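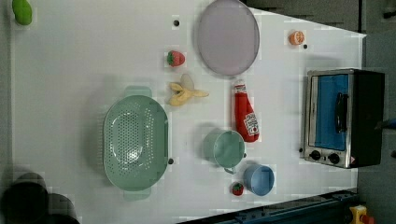
Toy kitchen items and play food on a white tabletop, seen from directly overhead. Part of the robot's arm is at lower left.

Tabletop demonstration collection is a method of gathering training examples for robot learning systems. A person guides a robot arm through a short household-style task, such as putting play food on a plate, while cameras and joint sensors record the motion. Each recorded attempt is called an episode or a demonstration. A learning system is then trained to copy the recorded motion when it is shown a similar table.

Claims made for the method tend to run ahead of the published evidence. Most reports come from the groups that built the systems, and few have been checked by outsiders.

Background

The approach grew out of earlier work on programming by demonstration, in which an arm was moved by hand and the path was played back. Playback alone fails when an object is moved even slightly. Later systems try to handle such changes by learning from many examples, which shifted much of the labor from writing programs to recording people at work.

Toy kitchens became a common choice of setting. The pieces are cheap and light, and they are brightly colored enough to be told apart from above. Critics reply that these same features make the problem easier than a real kitchen. A toy strawberry does not bruise, and a toy ketchup bottle does not leak.

Procedure

An operator is given a written instruction, for example "put the banana in the colander," and performs it by remote control or with a handheld copy of the arm. Items are moved to new places between episodes. Attempts judged to have failed are thrown out, kept with a label, or redone. Practice differs between labs and is often left out of reports, even though it affects any success rate later quoted.

The Jirkura collection

The Jirkura collection is often cited in arguments over the method. It was recorded by a group led by Qianru Song and contains over 2,000 episodes, performed by 15 operators with 48 objects. Its authors described it as "broad coverage of everyday kitchen handling." Delwyn Bright disputed this wording, noting that every episode used the same table and the same overhead view. In Bright's reading, the collection varied the placement of objects and very little else.

A later review by Suqin Xiong and Meifang Dong found 263 episodes in which the written instruction did not match the recorded action. Song's group corrected the labels in November and said that the effect on training was small. The comparison behind that statement has not been released.

Criticism

The main complaint concerns testing. Systems are often tested on the table where the examples were recorded, under the same lights, and sometimes by the same operators. A good result in those conditions says little about a new room — a point that supporters generally accept in print and leave out of talks.

A second complaint is about counting. Episode totals are easy to advertise, but a large set of near-copies may teach less than a small, varied one. Chunhua Qin has argued for reporting the spread of starting positions alongside the total. The suggestion has had little uptake.

See also

Imitation learning
Remote operation
Takuvby (recording software)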